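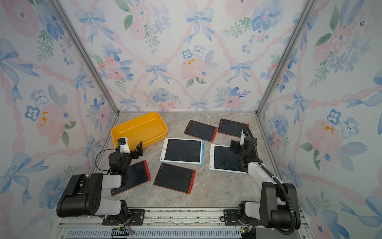

6 min read

Stirville wants to swap scratch paper for erasable tablets. The savings are hard to find

STIRVILLE, 5 May 2023. The city's public library has bought 527 LCD writing tablets to take the place of scratch paper at its desks, homework tables and children's rooms, and it says the purchase will pay for itself. Documents released with the library's monthly report do not show how.

The tablets are the kind sold in the toy and stationery aisles of most big stores: a dark screen, a thin colored border and a plastic stylus. Press on the screen and a line appears in green or yellow. Push a button and everything goes away. They do not connect to anything and they do not save anything, and the library describes both of those facts as benefits.

Under the plan, called Clean Slate in the report, every public table will get a shallow plastic tray with tablets in it. Visitors take one, write on it, erase it and put it back. The golf pencils and the boxes of cut-up printer paper that have sat beside the catalog computers for as long as most people can remember will be removed by the end of May.

Angus Maihi, who manages supplies for the library and wrote the proposal, said the paper was a bigger expense than it looked.

"People think scrap paper is free because it's scrap," Maihi said. "It has to be cut, it has to be put out, it has to be picked up off the floor. We stopped being able to fill the boxes from our own waste a long time ago. We were buying clean paper and cutting it up."

How much clean paper is another matter. The report says the library used "more than 900 packs" over the past year but does not say how many sheets are in a pack, or how many packs went into the scratch boxes and how many into the copiers. Asked for a breakdown, Maihi said the order system lists them on a single line. He said he was comfortable that scratch paper was "a good chunk of it."

The price of the tablets is not in the report either. The supplier, Grastance, sold them to the library as part of a larger furniture and fittings order, and the invoice gives a total for the order with no separate figure for the tablets, the trays or the spare styluses. Grastance did not respond to two messages asking for one.

That leaves residents with a savings claim in which neither the old cost nor the new cost is known.

The tablets are also not all the same. Some have a red-orange border and others a white frame with a light blue strip down the side. Maihi said the mix came from availability and would make no difference to the public. It may make some difference to whoever orders the spares. He said he had not yet checked whether the styluses for one style fit the other.

Then there is the erasing, on which the whole idea rests. Clean Slate assumes that a visitor who has finished with a tablet will clear it before walking away. At Salgado, the branch chosen to go first, that is not a small assumption. It has 55 tablets, most of them meant for the after-school tables, and the users there are mainly between second grade and middle school. A forgotten drawing of a cat is no problem. A forgotten phone number, or a library card number copied down at the catalog, is a different thing, and it used to go home in a pocket or into the trash.

"There's a button," Maihi said. "It has a picture of a trash can on it. I don't know how much clearer we can make it."

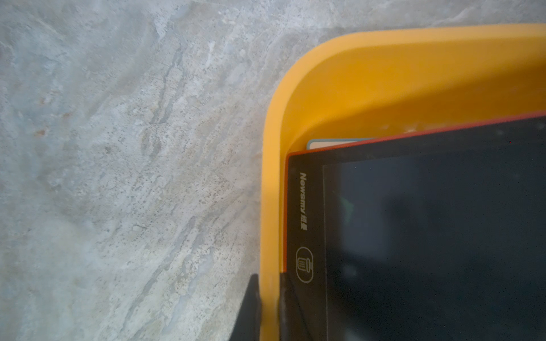
A black writing tablet with a red-orange border lies in an orange-yellow tray. The trash-can icon is printed on the bezel, under the Newsmy name.

The report does not mention privacy. It does say staff will "refresh" the trays through the day, and it assigns no hours to that work. Under the old system somebody filled a box of paper in the morning and emptied a basket at night. Under the new one somebody will have to look over the tables, find the tablets, check the screens, wipe them down and get them back in the trays. If that takes longer than cutting paper, the library will be paying more for the same service, only out of the staffing budget, where it is harder to see.

Maihi said he did not expect it to take longer. He said there had been no timed comparison.

There was a trial, though it was a short one. The library put tablets out at Salgado for 75 minutes during an evening story program and asked families what they thought. The comments quoted in the report are all friendly. One parent wrote that her son "didn't want to leave." Another asked where she could buy one. Neither comment has much to do with whether the tablets can do the job of paper for people who need to write down a shelf number and carry it to the other end of the building.

They can, of course, carry the tablet. The library seems to have thought of this, and not very happily. A line near the end of the report says visitors "may walk short distances with a device" but should not take one to the restrooms, the parking lot or the bus shelter. The tablets have no security tags. The report allows for losses and leaves the expected number blank.

Trusmont, the next library system down the valley, tried something similar two years ago at a single branch. It still has tablets in its children's room, where a desk clerk said they are popular and get used hard. It also still has scratch paper at the adult catalog. The clerk said the paper came back within weeks after people kept writing on the event flyers.

Maihi said he knew of the Trusmont trial but did not think it was a fair match. "They put them out and hoped," he said. "We have trays. We have signs. Everything has a place it goes back to."

On waste, the library is on somewhat firmer ground, since less paper in the baskets is less paper in the baskets. Even so, the report calls the tablets "zero waste," and they are plastic objects that run on a small battery. Somebody has to replace the battery when the erase button quits, or else throw out the tablet. The report has no line for batteries. Maihi said they last "a very long time" and that the library would recycle the tablets when they wore out. He did not name a recycler.

None of this means the tablets are a bad thing to have in a library. Children like them, they make no mess, and a table without pencil shavings is easier to keep clean. If the library had asked for a modest number for the children's rooms, it is hard to imagine anyone objecting. What it has done is buy enough for every branch before the first one has been through a full week of homework.

Visitors who would still like paper will be able to ask for it at the front desk, Maihi said, after first saying in the same interview that the boxes were going for good. He said a small supply would be held back for people who cannot use the tablets comfortably, including those who find the dark screens hard to read. The desk will keep pencils as well.

The rest of the trays are due to go out after Salgado's have been in place through May. The library says it will publish a count of lost and broken tablets at the end of the first year. It has not said whether it will publish the paper bill next to it.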